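Birusell Community Baking Program
Progress report to the Gellomar Fund, second period
Covering work through October

Summary

The baking classes ran as planned in this period and the recipe booklet is close to finished. We produced 227 cakes and trays of bars in class, and 1037 portions went out through the Nazari Street lunch club. Spending is within the grant. One item, the second oven, is behind schedule.
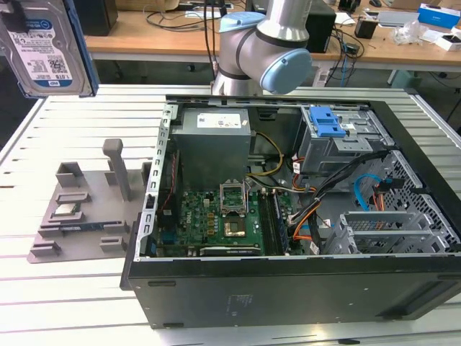
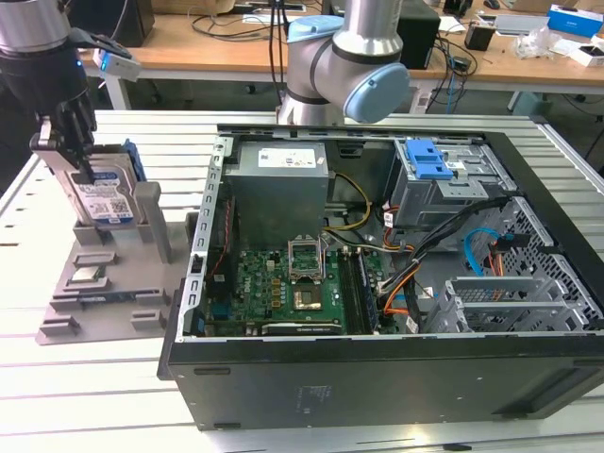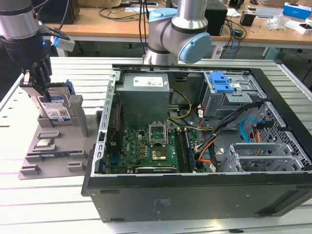 Classes

We ran two class groups, one in the morning and one at 4 p.m. Each course lasts six weeks. The first three weeks cover plain sponge, muffins and a basic buttercream. The last three cover layer cakes, fruit fillings and a baked cheesecake.

The cheesecake session was the weakest. Most of the cakes cracked on top, and the class ended before they had cooled enough to slice. We have moved to smaller pans and now bake them at 300 degrees with a tray of water on the rack below. The afternoon group tried this and had fewer cracks. The cakes are chilled overnight and handed out the next day.

Attendance in the morning group dropped in the middle of the course when the bus route changed. We moved the start back by half an hour and most people returned.

Recipe booklet

The Rasum booklet has all its recipes written and tested except the lemon loaf. The loaf sinks in the center when made with the store-brand self-rising flour most of our students buy. We are testing it with all-purpose flour and baking powder measured separately. Every recipe gives amounts in cups and in grams. Students asked for larger type and for the oven temperature at the top of the page, and both changes have been made.

Equipment

The stand mixers bought with the first payment are in regular use. One needed a new beater, which was covered by the warranty. The second oven has been ordered but cannot be installed until the kitchen wiring is upgraded. The landlord has approved the work and we are waiting for the electrician to confirm a start. Until then, groups take turns at the oven we have, and layer cakes are baked in two batches.

Budget

Ingredients cost more than planned, mainly butter and eggs. We covered the difference from the line for printed handouts, which will be replaced by the booklet. No change to the total grant is requested.

Next period

Finish testing the lemon loaf and send the booklet to print.
Install the oven once the wiring is done.
Start a short course on yeast doughs, beginning with cinnamon rolls.
Send the Fund a full account of ingredient costs with the next report.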